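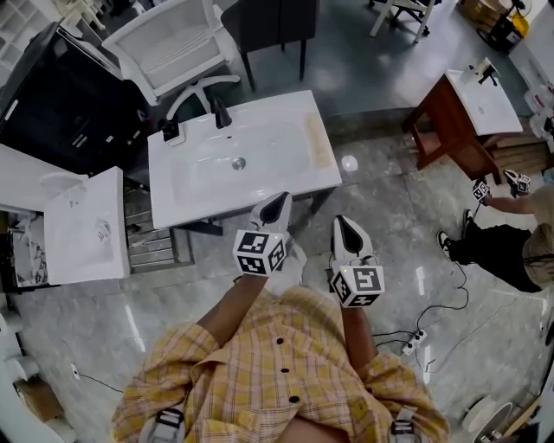

A white sink top with a black faucet on its metal stand, on the showroom floor at Lolletti.

Visiting and Buying: Your Questions

Do I need an appointment to see the vanities?
No, come on in whenever we're open. We're on the Kashyap side of Medville, in the old tile warehouse, and you're welcome to wander as long as you like. If you want someone to sit down with you and go over measurements, though, do call ahead so we can set the time aside - mornings before 11 are usually calmest.

Can I buy just the sink top and keep my old cabinet?
You can, and plenty of people do! Measure the cabinet from side to side and front to back, and measure it twice, please, as older cabinets are hardly ever perfectly square. Bring a photo of the plumbing underneath too, if you can manage to crawl in there with your phone.

Will a black faucet look too heavy on a white sink?
We get asked this a lot, and it really comes down to taste. We like the pairing very much, and it looks just as much at home on a reddish-brown wooden vanity as it does on a dark metal stand. If you're nervous, add a small black soap dispenser beside it and see how the two look together before you decide.

Is an open stand practical, or should I get drawers?
Think about what you keep under the sink now. If it's a couple of towels and a spare roll of paper, an open stand makes a small bathroom feel roomier and is easy to mop under. If it's hair dryers, cleaning sprays and everything the kids own, you'll be much happier with a cabinet.

Do you sell the floor pieces?
Yes, and they cost less than boxed ones. Some have been handled a good deal and may need a wipe, so look them over in good light and ask us about any mark you find. Our Trakel cabinet and top set is $1,798 new in the box.

How does delivery work?
Delivery inside Medville is free on orders over $2,000 and $41 otherwise. We bring everything to your front door - stairs are extra, so please mention them when you order.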